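Handheld gripper, week two: the laundry test

Wednesday, August 23, 2023

I said last time that I'd stop testing on foam blocks and plastic cups, and I finally did it! The whole weekend went on clothes. Shirts, shorts, a towel, a pillowcase that has seen better days. If you want to find out what a two-finger gripper is made of, skip the hard objects and go straight to the ironing pile.

Quick recap for anyone new. I've been comparing two handheld grippers with cameras on them. The first is the one I built last October from the Maltholm plans, with a single sliding jaw and a thumb lever. The second is the one with the parallel linkage, where both fingers swing in together and stay facing each other the whole way. I'd expected to like my own build better (you do, when you've sanded every piece of it) and I'm a little sad to report that the linkage wins on cloth, and by a lot.

The big difference is the first pinch. With the Maltholm, one finger is fixed, so you have to put that one exactly where you want it and let the other come to you. On a hard box that's fine. On fabric the moving jaw pushes a wave of cloth along in front of it and half the time you close on nothing. The linkage gathers from both sides, so the wave comes up in the middle, right where you want it. I kept grinning every time it did that.

Waistbands are my new favorite thing to pick up. There's enough structure in the elastic that they bunch nicely and you can feel through the handle when you've got more than one layer. Thin printed cotton is much harder. It lies flat, it slides, and if there's a garment on top of it you tend to pick up both.

I did 100 grasps with each gripper, same pile, same bed, shaking everything out again in between. The linkage missed 28. I lost my tally for the Maltholm somewhere after lunch, so I'm going to run that side again before I put a number on it, but I was muttering at it a lot more.

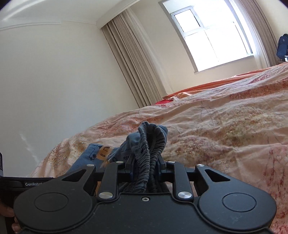 Now the camera, and this is where I'm still undecided. A wide view is lovely because you get both fingers and plenty of the room, and that helps a lot when I'm lining up clips later. Windows are the trouble. Face one and the glass goes to white, and I worry about what the auto exposure does to darker cloth. I tried locking it by hand in the Vullham capture app and that helped on the bed but made the hallway look like a cave. Gwion Mostyn wrote to me after the last post and suggested fixing the shutter and letting only the gain move, so that's next on my list. Thanks, Gwion!

One small gripe about weight. Both of these are fine for ten minutes and then your wrist starts to complain. I've switched to doing short sets with the handle low and my elbow in, and it's made a real difference.

Next up is socks, then the Gittins finger pads I ordered, which are softer and a bit wider. If anyone has tried them on knitwear, please leave a comment, I'd love to hear how they hold up.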